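The Mattress That Promises Eight Hours

Chaimae El Khatib has slept on 10 mattresses in six years, all of them sent back before the trial ran out. She keeps a notebook. The entries for the first week are glowing, the entries for the third week are grumpy, and by week six she has stopped writing.

I thought of that notebook when I sat through the Stullon launch in Hevville last December. The company's pitch is that poor sleep is a surface problem. Buy the right surface and the problem goes away. The right surface costs a good deal more than the one you have.

Ask what "right" means and things get foggy. Ismail Kabbaj, who runs the firm's sleep program, told me that 300 customers had reported better rest. Better than what? Than before they bought it, he said. They knew what they had paid, and they were asked by the people they had paid it to.
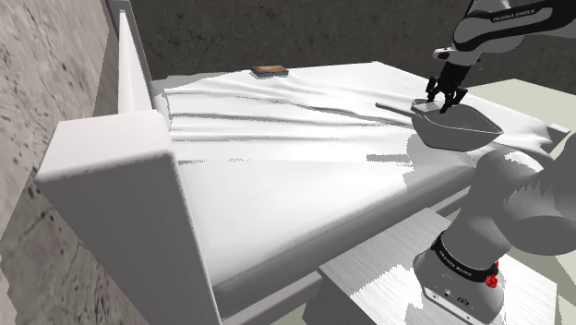

A white fitted sheet on a simulated bed, with a robot arm at upper right.

Doaa Salem sold beds for a living until she got tired of the script. In her old store, customers lay down in their coats for about 100 seconds and then picked the one the salesperson had called "supportive." She still doesn't know what the word meant. Medium-firm, she thinks, or whatever was overstocked.

There are bad mattresses, of course. Mine had a trench down the middle and replacing it helped my back. It did nothing for the 3 a.m. wake-ups, which quit when I dropped my late coffee.

Stullon's rival, Younis, now sells a cover that gives each night a score. Mesfin Workneh tried one for a month and found himself feeling tired on mornings when the number was low, including one when he had slept fine until he checked. He has put it in the closet. The subscription renews in the spring, and he is still trying to find the page where you cancel it.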